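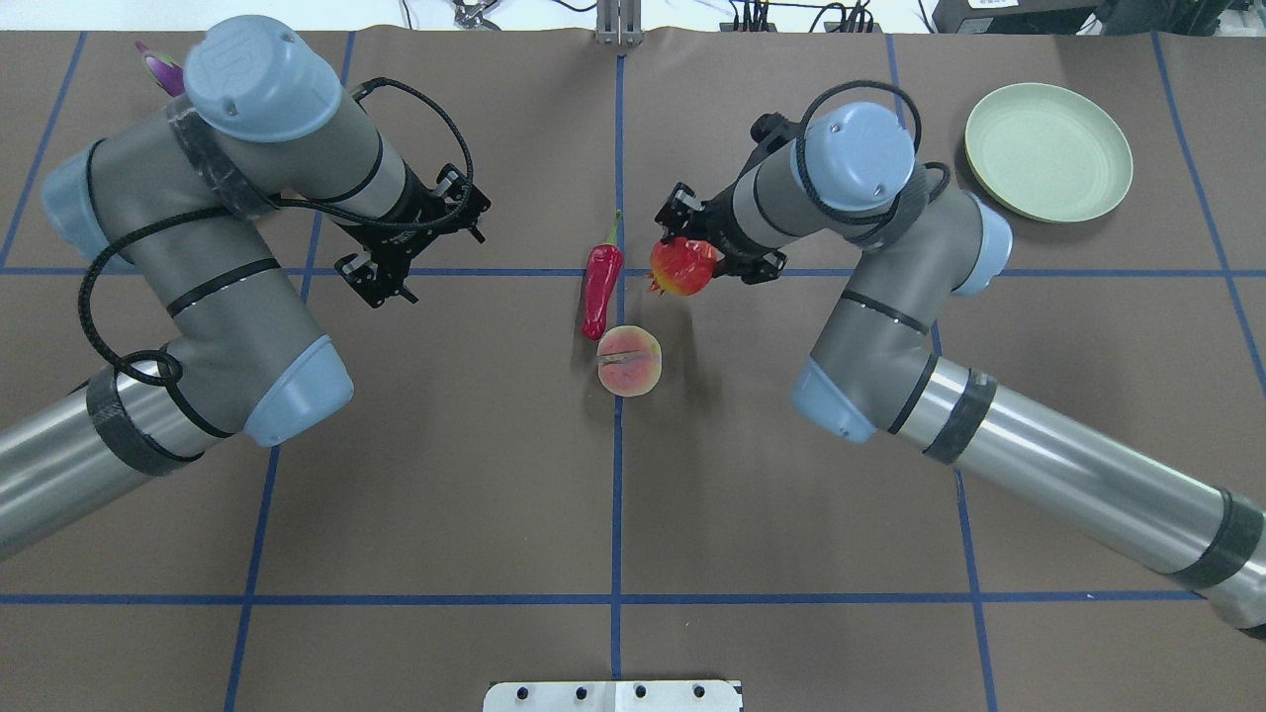
Page 3 of 24

Community Help > Kits and Add-ons > Two-arm setups

Tokex produce sorting kit with two arms – good for a school kitchen demo?

Ramil Estrella
Posted in December, 3,021 views

Hi all! I teach a food technology class and I've been given the go-ahead to spend some money on a two-arm setup for next term. I've pretty much fallen for the Tokex sorting kit. I saw it running at an open evening at Akgate and I stood there so long they started stacking the chairs. It was moving fruit and vegetables onto plates, and my students would lose their minds over it (in a good way).

Before I order I'd love to hear from people who have lived with one. My questions, in no special order:

Does the gripper cope with real produce, or do I need to buy the play food set that Wemov sells? I'd much prefer the real thing. We have a garden and there's always something ripe.

How much table do I need? Ours is long but on the narrow side, and I can't tell from the brochure whether the arms are meant to sit side by side along one edge or at the two ends.

And is the tape grid needed, or is that just something people do? The one I saw had it and the sheet in the box doesn't mention it at all.

Thanks in advance, I'm happy to post a write-up once ours is going!

Faustine Bodin
Helpful to 200 members

Oh, you're going to have fun with this. We've had our kit since spring and I still find excuses to go in early and run it before anyone else is up.

Real produce is fine! The picture at the top of this page is a good one to look at for your first question, with the right gripper holding a pomegranate while the pepper and the peach wait in the middle of the table. Round and firm is the easy end of the job. A pomegranate, an apple, a lemon, all of those we got going on the first afternoon with the settings as they came. Chili peppers are harder than you'd guess. They're light and they roll when a finger brushes them, so bring the gripper straight down and close it across the narrow side. Peaches you have to be gentle with. Drop the closing force to the lowest step and work up from there, and start with ones that aren't quite ripe. We bruised a whole bag before I read that part of the manual, and the jam was excellent.

Eggplants are my favorite, but they need some thought. If you grab one by the fat end it swings. Take it near the middle and lift slowly, and do check that your arm isn't blocking the camera's view of it. Mine loved to roll back behind the left elbow and then the software would just sit there looking for it.

For plates, get one with a raised rim. On a flat one everything round wanders off again. Pale green or white both worked well for us under kitchen lights, and the dark blue ones I bought first went back to the cupboard.

About the tape – it isn't required, but put it down anyway. We use the squares to call out start positions, and students pick that up in no time (“pepper left of the line, peach under it”). It also means that when something goes wrong you can set the table up the same way again and see if it repeats. Any low-tack tape in a color that none of your food has. Blue is perfect.

One thing to budget for is cable clips. The coiled cables follow the arms nicely, but everything behind the table turns into a nest if you let it. I got a bag of 500 from Rácz, far too many, and I have used them all over the house.

Lev Skoryk

We run two of these. Table size depends on which mounting plates you get, so ask before you order. Narrow is OK if both arms can reach the middle. Don't put them so close that the elbows meet.

Play food is a waste of money imo.

Ida Nolte
Helpful to 24 members

Agree with nearly all of what Faustine wrote, and I'm so glad to see a cooking teacher in here! I'd add that the handover exercise is the best part of the kit and it's buried at the back of the guide. One arm picks up, passes across to the other, and the second arm sets it on the plate. Try it with a lemon first. My group cheered out loud the first time ours made it across.

On the table question, I'd mark out the reach with string before drilling anything. Stand where the base will go, have a student hold the other end, and swing it over the table. We moved our plates a hand's width closer after doing that and it saved us a second set of holes.

I do think Lev is a little hard on the play food. Some of my younger ones practice with it while the real fruit is still in the fridge, and it doesn't leak on the tabletop. I wouldn't buy the big Wemov set, though. The small one has plenty in it.

Ramil Estrella

This is wonderful, thank you! I've written to Tokex about the mounting plates and I'm off to find some blue tape. Faustine, did you do anything special with the closing force for tomatoes?

Faustine Bodin

Lowest step, and a tea towel underneath :)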